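3.2 Where the reviews came from

I'll admit I went into this part thinking it would be the easy bit (it wasn't!). We wanted to know whether people looking for a bike repair shop in Budham pay any attention to what the reviews say, or whether they just go by the stars, so I pulled 889 reviews from two local listing sites, Ploro and Pistora. Quite a few shops were on both, sometimes under slightly different names, and sorting that out by hand ate most of my April.

Once the duplicates were gone I read 200 of the reviews myself and gave each one a main topic: price, waiting time, quality of the work, friendliness, or parts ordered in. The topic list grew as I went along, and I ended up with 8, which felt like plenty. My favourite was "advice", where someone walks in for a puncture and leaves with a whole lecture on chain oil.

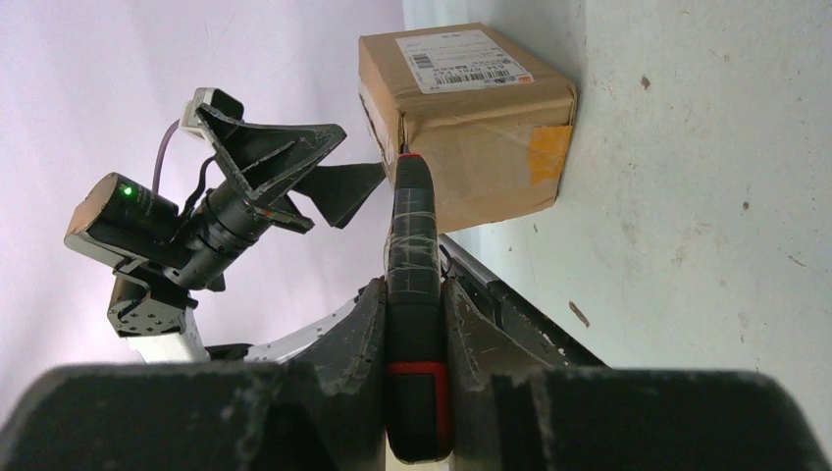 Figure 2. Cardboard carton with a shipping label, on a concrete floor.

Waiting time was the messy one. Lots of reviewers grumble about a slow repair and still give top marks, so I kept the star rating and the topic in separate columns and ran the Kiani score on each.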